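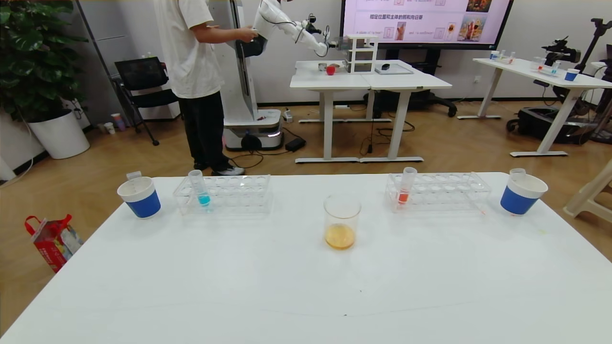 Farbstation: ein Ständer oder zwei?

Forum > Versuche & Material > Aufbau und Ordnung

yufang_cai
Moin zusammen, kurz weil gleich los muss. Bin am Aufbau für die Farbstation, Start im September. Becherglas mit Gelb in die Mitte, links ein Ständer mit Blau, rechts einer mit Rot, außen je ein Pappbecher als Abfall. Sieht ordentlich aus, frisst aber Platz. Zwei Ständer für zwei Röhrchen — Quatsch oder sinnvoll? Gruppen sind bis zu 38 Kinder, natürlich nacheinander.

Boyang Guo
Quatsch. Ein Ständer, beide Röhrchen rein, fertig. Hast du dann auch weniger abzuspülen.

B_Zakaria
Seh ich anders. Bei uns stehen immer zwei Kinder am Tisch, eins Blau, eins Rot. Mit einem Ständer greifen die sich dauernd in die Finger und dann kippt was. Lass die zwei stehen.

Boyang Guo
Dann halt mehr Abstand im Ständer, sind doch genug Löcher da. Blau links, Rot ganz rechts.

yufang_cai
Ok, Variante Boyang mal probiert. Becher links hinten, Ständer daneben, Becherglas rechts.

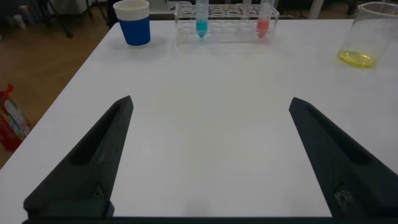 Platz ist jedenfalls mehr, vorne kann man jetzt gut ein Blatt zum Notieren hinlegen. Was mich stört: das Becherglas steht nicht mehr mittig, Linkshänder kommen da blöd ran. Und durch den klaren Ständer sieht man die Spitzen von den Röhrchen schön, das soll so bleiben. Die undurchsichtigen von Skillau kommen mir nicht mehr auf den Tisch.

Azadeh Parsa
Frage zum Gelb, ist das Lebensmittelfarbe? Meins wird nach ner Weile trüb und eher orange. Hab die Tabletten von Cestine, vielleicht liegts daran

yufang_cai
Ja, auch Tabletten, aber andere Marke. Trüb kenn ich. Durch nen Kaffeefilter, dann gehts. Nicht zu viel ansetzen, bodenbedeckt im Becherglas reicht locker für eine Runde.

B_Zakaria
Trüb ist doch egal, es soll Grün und Orange rauskommen und kein Laborpreis. Wichtiger find ich: Beschriftung! Ohne Schildchen am Becher trinkt irgendwann einer draus. Bei uns schon passiert, war zum Glück nur Wasser.

Boyang Guo
Schildchen fallen rein. Direkt auf den Becher schreiben, wasserfester Stift.

B_Zakaria
Mit Klammer am Rand fällt da nix. Und den Becher kannst danach für was anderes nehmen.

Yuxi Shi
Mal was anderes, womit dosiert ihr? Wir hatten die Pipetten von Stinura, 12 Stück, nach einem Vormittag waren vier undicht. Und Zentrifugenröhrchen sind unten so spitz, da kommen die Kleinen mit dicken Pipetten gar nicht richtig runter. Würd lieber Rundboden nehmen

yufang_cai
Spitz hat aber den Vorteil, das man auch bei wenig Flüssigkeit noch was sieht. Und Skala ist drauf. Pipetten nehm ich die langen dünnen, Marke weiß ich grad nicht, guck heut abend nach.

Azadeh Parsa
Kaffeefilter klappt!! danke. Läuft nur ewig.

yufang_cai
Ewig ja — am besten am Vortag machen. Bleibe jetzt übrigens bei zwei Ständern, sorry Boyang. Für die Vorführung vorne am Pult nehm ich den einen.

Boyang Guo
Deine Spülerei.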